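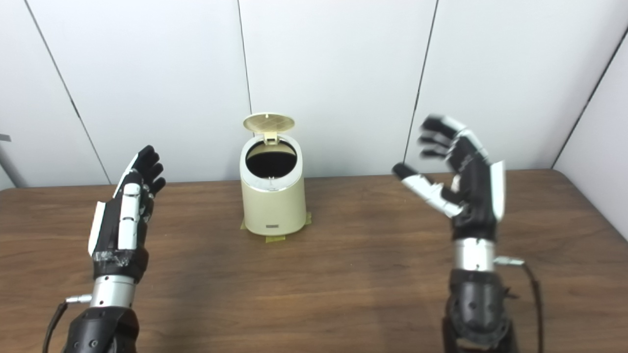 Two robot hands and a small bin with its lid open, taped to the table.

How to Test If a Robot Can Do a Small Chore

People often ask me if a machine can take out the trash yet. My usual answer is to test one small part of the chore first. This page explains how I set up such a test, so that you can do the same with the hands you have.

Step 1. Choose one action

"Empty the bin" is too big. It contains opening the lid, pulling out the bag, tying it, carrying it and putting in a new one. Choose only one of these. I recommend to begin with the lid, or with dropping one light thing into the bin.

Step 2. Fix the object to the table

A small bin is light and slides away when a finger pushes it. Put masking tape around the base and press it well. Write in your notes that the bin was fixed. A person at home does not tape the bin to the floor, so a good result with tape is only half of an answer.

Step 3. Decide the starting position

Both hands start raised, one at each side of the bin, with the palms toward the middle. Use the same position in every trial. If you change it, start a new page in the notebook.
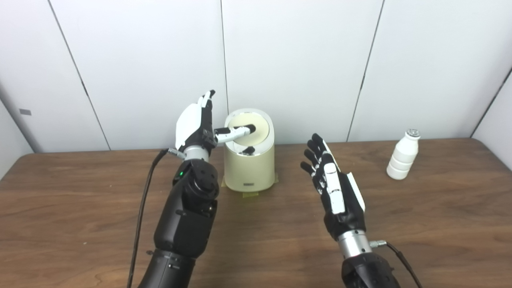

Step 4. Move the thumb slowly at first

The thumb is the part which gives me the most trouble. It must come in over the rim without hitting it, and it has less freedom than a human thumb. Begin with slow movement and increase the speed only when you have 8 clean trials one after another.

Step 5. Write down every trial

For one action I make 200 trials. My colleague Alaric Tran says this is too many, but with fewer I was fooled two times by a lucky morning. Write success, failure or "needed help". The third word is important, and many people forget it.

Can it do the chore, then?

For one action, with a fixed bin, I would say yes, on a good day. For the full chore in a normal kitchen, I would say not yet. The bag is the real problem, because soft plastic never has the same shape twice. In March I will repeat the lid test without tape and add the results to this page.

Contact: Čestmír Ševčík, Lallden | © Collance, all rights reserved | Back to top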